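Crabtree Bench Notes: a README for the drill press and vise data
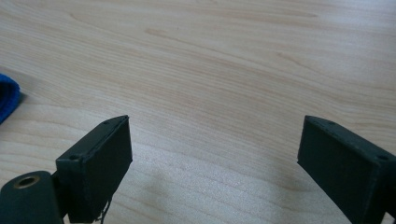
Crabtree is a table of 437 hand-entered rows on cheap benchtop drill presses and the vises people bolt to them. It began as an argument between Babar Bukhari and me over whether a budget press drills a crooked hole because the press is bad or because the owner never squared the table. A second argument, over what the table ought to be made of, is still going. A pale tabletop with long wavy grain, light enough to show a soft gray shadow, is what I like to work over, as a dropped set screw has fewer places to hide. Babar prefers bare steel and a magnet. The data takes no side.

What is in it

One file, bench.csv, plain text, commas between the fields. Each row is one test hole. The columns are:

press: a short code for the machine
vise: a short code, or "none" for the brave
bit: diameter in millimeters
stock: pine, oak, mild steel or aluminum
tilt: how far the hole leans, in hundredths of a degree
squared: yes or no, meaning was the table checked before drilling
who: initials of whoever pulled the handle
remarks: free text, frequently unkind

Missing values are blank. A zero in the tilt column is a real zero, and there are very few of those. If your own press gives you lots of them, check your square.

How it was collected

Three of us did the drilling: Babar, Natalie Rudd and me. Natalie has the steadiest hand and the worst handwriting, so her remarks were typed up by Yu-ting Chiu, who guessed where she had to and put a question mark after the guess. We left the question marks in.

Tilt was measured by dropping a ground pin in the hole and reading it against a digital angle gauge. On small bits the pin rattles. Treat anything under three millimeters as gossip.

Seventy-seven rows were thrown out before the first release, most of them from an afternoon when the gauge battery was dying and we all admired how consistent the results were. They are not counted in the 437.

Known problems

The steel rows lean heavily on one press. We had a lot of steel and only one machine that didn't complain about it.

"Squared: yes" covers everything from a careful job with a dial indicator to Babar squinting. I have asked him to stop squinting.

Speed was not recorded. Everyone meant to.

The presses are all secondhand and all at the low end. Please don't use this to tell a friend what a new machine will do, especially if the friend is about to spend $500 on it.

Using it

Any spreadsheet will open the file. Sort by squared first, then by tilt, and draw your own conclusions. Kieran Hebden's plotting script is in the scripts folder and works if you have the patience to rename two columns.

Corrections are welcome. Send the row number and what you think is wrong with it. "All of it" has been received and noted.

Related

Juvard: clamp pressure on softwood, 70 rows
Bretel: how long cheap hacksaw blades last
Skanent: bench grinder wheel wear, unfinished

Last updated 28 December 2020. Maintained by Flynn Goodwin. Contact | License | Back to top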